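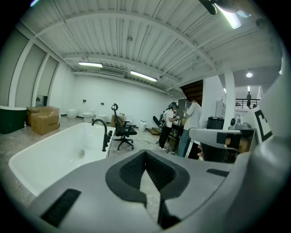 Photo: Colleen Grewal

We are buying a bathtub. I say "we" because it will be in both our names when it breaks the stairs.

The old one came with the house and is the color of a hearing aid. It is also exactly long enough for a person who has no legs below the knee, so for years I have bathed in installments. Colleen's position was that we should replace it before October, when her mother comes to stay. My position was that her mother prefers showers. We went to look at tubs.

The place is called Cunwood, and it sits behind the tire shop on the road out to the county landfill. I had pictured spotlights and a fern. Cunwood has a speckled floor, cardboard boxes, and a row of white toilets along the back wall like the world's least popular jury. There is a pallet. There is a bucket. I liked it right away, on the theory that a store that spends nothing on ferns might pass the savings along to me.

It does not pass all of them along.

Lalit Nigam, who sold us on most of this, started by asking how tall I was and then how tall I was sitting down. I didn't know. I have gone my whole life without that number and now I have it written on the back of a business card.

Colleen went straight for the dark green one with the white rim. It's a handsome thing, and it would look wonderful in a house with a different bathroom, different walls and possibly different owners. She says the green would "ground the room." The room is six feet wide. It's grounded.

I was for the white rectangle. It's deep, it has a rim thick enough for a mug and a paperback, and the black gooseneck faucet comes up out of the deck of the tub itself, so nobody has to open the wall. I have opened that wall once. I have no wish to see what's in there again.

The rim also has three black knobs in a row, and I asked Lalit what each one did. He told me. I nodded. Ask me now and I'd say hot, cold and regret. Then there's the hand shower, which lives in its own hole in the rim and pulls up out of it when you want it. I can't explain why this pleased me so much. I'm a grown man and I wanted to stand there and do it until closing.

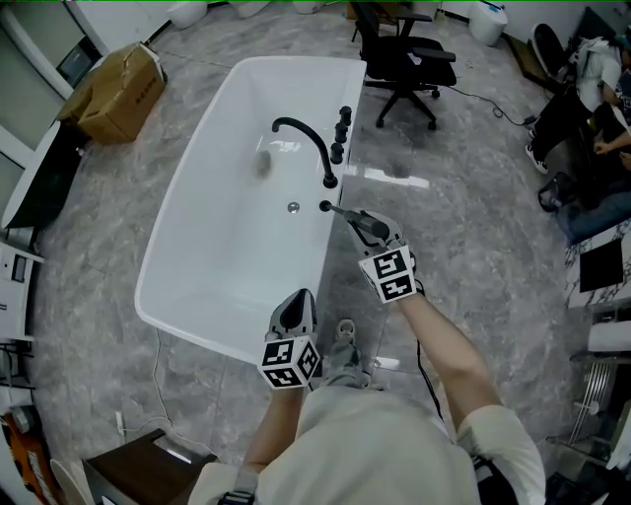

What it will cost us

More than the car repair, less than the roof. Delivery is another 30 dollars if they leave it at the curb, and a good deal more if they bring it inside, and Lalit let that second figure hang in the air while I thought about my back.

The wait is some 10 weeks for the white and 12 for the green, which I have pointed out to Colleen as if it were an argument. She has pointed out that both are before October if we order now. It's Jul 8, 2024. I did it on my fingers and she's only sort of right.

I have measured the stairs twice and got two different stairs.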